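Visit Report: Household Manipulation Laboratory, Navwood
Prepared for the members of the Home Services Working Group

In February a delegation of the Working Group visited the household manipulation laboratory operated by Favenier at its Navwood site. The purpose of the visit was to form a view on whether robot arms are ready to take over ordinary kitchen and stockroom chores, and whether members should set aside money for trials in the coming budget year. The delegation was made up of Archana Katiyar, Anselmo Siqueira and the undersigned. It was received at 9 a.m. by Svenja Kohlhase, head of the laboratory, and Kiyoshi Fujimoto, who is responsible for test planning.

Ms. Kohlhase opened with a short presentation. The laboratory works on a fixed list of 300 chores, drawn up with the help of home care providers and small retailers. The list covers clearing a table, putting away groceries, sorting returned goods, wiping surfaces and simple food preparation. A chore is removed from the list of open items only when the arm has completed it repeatedly with the objects moved between attempts. Mr. Fujimoto stressed that this last condition is the hard one. Many chores go well when everything is in its expected place and fail when a cup has been shifted by the width of a hand.

The delegation then moved to the test benches. The kitchen bench is kept deliberately crowded. Staff explained that early trials on bare counters gave results that did not carry over to real homes, where an arm must work next to appliances and containers that have nothing to do with the task.
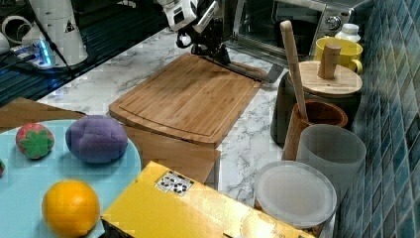

Kitchen bench at Navwood: the gripper over the far edge of the cutting board, with play food on the plate in the foreground.

Mr. Siqueira asked why flat items receive so much attention in the test plan. Mr. Fujimoto replied that a thin object lying on a board or counter offers very little for two fingers to hold, and that a person solves the problem by sliding or tilting it without thinking. The laboratory has logged over 1,000 attempts in this category alone. Results have improved, but the delegation was told plainly that they remain below what a care home or a shop would accept. Soft items are handled with more confidence. Rigid containers fall between the two, and lids continue to cause difficulty.

Ms. Katiyar raised the matter of supervision. At present one member of staff attends each bench throughout a session and may stop the arm at any time. Favenier does not expect this to change soon for any chore involving blades or heat. For shelf and stockroom work, the laboratory hopes to have one person watch several arms from a desk. A trial of this arrangement is planned with Huttunen, a distributor of household goods, in a stockroom of 300 square meters.

Speed was discussed only briefly. The laboratory does not publish cycle times, and Ms. Kohlhase asked that the delegation not draw conclusions from individual runs. The delegation's impression was that a practiced adult would finish most of the chores on the list well ahead of the arm.

The delegation recommends that members defer the purchase of equipment for kitchen use. It further recommends that the Working Group request the results of the Huttunen trial and consider a small stockroom pilot on that basis. Ms. Katiyar will draft the request.

The delegation thanks Ms. Kohlhase and her staff for their time and for their frank answers.

Vilja Lindqvist
Rapporteur, Home Services Working Group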